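Fabric handling sessions: what counts as a valid start state?
Hand-held capture > Protocols and house rules

Started by skudodis_ops, 10/07/2022

We are revising the written protocol for hand-held gripper sessions on household textiles and I would like comments before it gets locked. The current version (internally the Skudodis sheet) was written for table work: one item, plain surface, fixed light. It does not transfer well to bedrooms.

Draft rules as they stand:

1. The start state is recorded before the fingers touch anything. Fingers open, both pads in view.
2. The item to be handled lies fully on the support surface. Its near edge must be reachable without the wrist crossing the item.
3. Surroundings are left as found unless they are a hazard. Bags, boxes and bedding outside the work area stay where they are.
4. One item per episode. If a second item moves with the first, the episode is tagged, not deleted.
5. Episodes shorter than 53 frames are rejected automatically.

Rule 3 is the one causing trouble. Two of our reviewers want the area cleared to bare bedding. I think that defeats the purpose of going into homes.
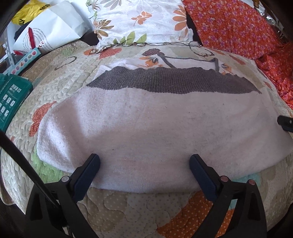 My position is that a white knit on a pale quilt with bright patches is a fair test of edge finding, and I would pass it as a start state under rule 2. The near fold is exposed and the fingers have a clear approach to it. What is lying past the side of the bed has no bearing on whether the grasp is legal. If the protocol asks operators to tidy, we will get tidy rooms and nothing else.

Comments wanted on rules 2 and 3 in particular.

Reply by presier_qa

Agree on 3, disagree on 2 as worded. "Reachable" is not something a reviewer can check from one still. I would replace it with "near edge visible between the pads at the start of the approach." A reviewer can say yes or no to that in a second.

Also, "hazard" needs a definition. We use: anything that can snag a finger linkage, anything sharp, anything that can fall on the operator. Crumpled foil and plastic bags are not hazards to us until they are within a hand's width of the path. Then they get moved, and the move is written in the session log.

Reply by tolerance_stack

I was one of the people asking for cleared areas, on a different project, so here is the argument for it.

We reviewed 808 textile episodes in April. The most frequent reason for a second look was that the annotator could not tell which cloth was the target. Prints on prints, white on white, a pillowcase next to a shirt. None of it was the operator's fault. A cleared area cuts that review time a great deal, and review time is what we pay for.

I do not object to clutter past the edge of the bed. I object to clutter in contact with the target.

Reply by skudodis_ops

That is an annotation problem and should be fixed in annotation. Have the operator name the target in the log before the first frame. One line. Then the annotator does not need to guess.

I accept presier_qa's wording for rule 2 and will put it in.

Reply by tolerance_stack

Naming the target helps if the name is specific. "Cloth" is useless on a bed. We ended up requiring color plus item plus any print, so "pale pink cloth, dark leaf print" and so on. If you adopt the log line, adopt the format too, or you will be back here in a month.

Reply by rawashdeh_lab

Adding a case that the draft does not cover: layered fabrics where the layer under the target is also soft and free to move. On a table the support is rigid. On a bed it is bedding on bedding, and the fingers will collect the lower layer if the operator presses too hard. 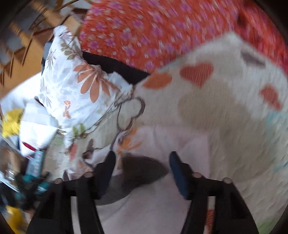

Pads open over the pink cloth, printed beige textile underneath. Log entry would need to name both layers.

Our rule is that the log carries two fields, target and support. If the support is loose fabric, the operator approaches at a shallow angle and closes on a fold or an edge, never on the flat. If the support lifts, finish the motion, tag it as a double pick and go on. Do not shake it off. Shaking gives you an episode that looks like a deliberate action and is not one.

We also reject start states where the camera is still moving. Streaked prints at the side of the view are a cheap indicator. It does not have to be the target that is smeared, any part of the view will do.

Reply by presier_qa

Seconding the two-field log. We would go further and hold the pose for a fixed count before the approach. 200 milliseconds is enough for our reviewers.

I am not convinced by rejecting on blur at the margins. If the target edge is sharp, the episode is usable. You will throw away good data to satisfy a rule.

Reply by rawashdeh_lab

The rule is for the start state only. Once the approach begins, blur is expected and we do not score it. An operator who cannot hold still at the start usually has a strap or grip problem, and we would like to catch that early in the session. On the Ballance batch we let it go and had to recheck almost 3,000 clips by eye.

Reply by tolerance_stack

Then flag the operator and keep the clip. Two separate actions. The draft mixes data validity and operator training in several places and this would make it worse.

Reply by linkage_pin

Small hardware point for rule 1. "Both pads in view" should say "both pads and their nearest joint pins in view." If the pins are visible, you can check that the fingers are seated. A finger that has worked loose can still show a normal-looking pad. We check before every change of room.

Reply by skudodis_ops

Adding that. Revised text so far:

1. Start state recorded before contact. Fingers open, both pads and their nearest joint pins in view, pose held 200 ms.
2. Near edge of the target visible between the pads at the start of the approach.
3. Surroundings left as found. Hazards moved and logged, using the Presier definition.
4. Log names target and support before the first frame: color, item, print. Double picks are tagged and kept.
5. Length limit unchanged.

Blur at the start is open. I lean toward flag and keep. Contact clutter is also open, and I would like to see a proposed wording from tolerance_stack before I decide.

Reply by tolerance_stack

Proposed: "No item other than the named support may touch the target within one finger length of the intended grasp point."

Reply by presier_qa

Fine by me, if "intended grasp point" goes in the log as well. Otherwise the reviewer has nothing to measure from.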